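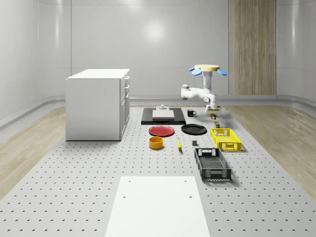 Re: [sim-manip] Clurivum tabletop kit, anyone tried it?

Quick reply between meetings, sorry for the fragments. We've had the trial license for Clurivum since March. Quoting your message first so the archive makes sense.

> Hi all,
> Our lab is looking at the Clurivum tabletop kit from Pleso (the
> simulated bench, arm, gripper and prop set, sold as one package).
> 341 per seat per year for academic use. The sales page is all
> adjectives so I'm asking here. Specific things:
> - is the clutter any good, or is it the same five cubes
> - can you move the camera without redoing the lighting
> - does the gripper do anything sensible with thin objects
> - how does it compare to Rojanasak, which we already half know
> - does support answer
> We'd be using it for pick and place only, plus a small student
> project. No deformables. Need to tell purchasing something by
> Tuesday.
> Thanks in advance

Short version

Worth 341 if all you want is pick and place on a table. Not worth it if you need to change the arm. Rojanasak is still better for anything custom but you will lose weeks setting it up, we did.

Props

Better than I expected. Grocery and kitchen stuff, so bowl, banana, mugs, plates, a SPAM can, little boxes, plus a couple of mesh baskets. The small gray cube is in there too, can't escape the cube. Baskets have real openings in the sides and not a texture, so fingers can catch in them. That cost us an afternoon but it's the right behavior.

Plates are thin. Gripper will not pick a plate up flat off the table in any config we tried, you have to drag it to an edge or just use them as targets. We use them as targets. So for your thin object question: no, basically.

Mug handles are OK. Collision mesh on the handle is coarser than what you see, so a grasp that looks fine on screen can bounce off. Turn on the collision overlay before you blame your policy. We blamed our policy.

Cameras and lighting

Yes you can move the camera, and the lights stay where they are. The walls are glossy and pick up soft reflections, and those shift with the viewpoint. Fine for us. If you train on one view and test on another do a sanity check first. There's a setting to make the walls matte, it's under Materials and not under Room where you'd look for it.

Shadows are on by default, soft ones. Turning them off speeds up rendering a lot but the images get flat and our detector got noticably worse.

Bench detail is nice, perforated top with the holes all there. The holes are visual only. Nothing bolts to them. I asked.

What we ran

Sorting boxes and cans between plates and baskets, blocks onto the plates, that sort of thing. 1442 episodes over the trial. Success was 88 percent with boxes and blocks, much worse with the banana, which rolls a bit when a finger touches it early. Haven't got a clean number for the banana so not quoting one.

Arm hangs from above, which takes getting used to if your code assumes a base on the table. Check your frames. The yellow plate with the blue fins is the mount, and its origin is in the center of the plate. Docs say otherwise, docs are wrong in the version we have.
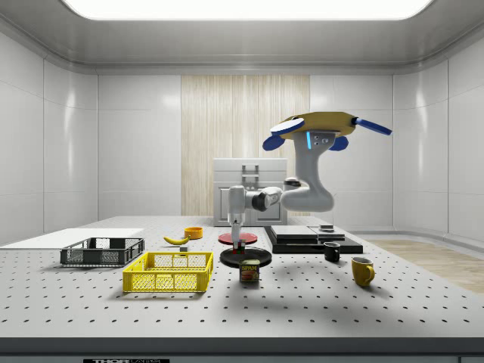
Things that annoyed us

1. Reset drops objects from slightly above the surface. Let it settle for 90 steps before you start logging or your first frames are junk.

2. Object names in the config don't match the names in the viewer. Keep a lookup file. I can send ours.

3. License server wants to phone home at launch. No network, no sim. Bad for our cluster nodes.

4. Swapping the gripper is a paid add-on. Swapping the arm isn't possible at all.

Support

They answer. Usually next day, once in an hour. The answers are short and mostly right. They promised offline licensing "soon", don't plan on it.

Versus Timham

You didn't ask but someone will. Timham is cheaper and the physics felt about the same to us for rigid stuff. Rendering is way behind, and there's no clutter set to speak of, you bring your own meshes. For a student project I'd still take Clurivum, they can be running something the same day.

For purchasing: one seat first, not the bundle. The bundle just adds kitchen rooms you won't use for pick and place. And ask for the trial before paying, it's not on the page but they gave us one when we emailed.

Have to run. Will send the lookup file and our reset script tonigth if you want them, reply off list.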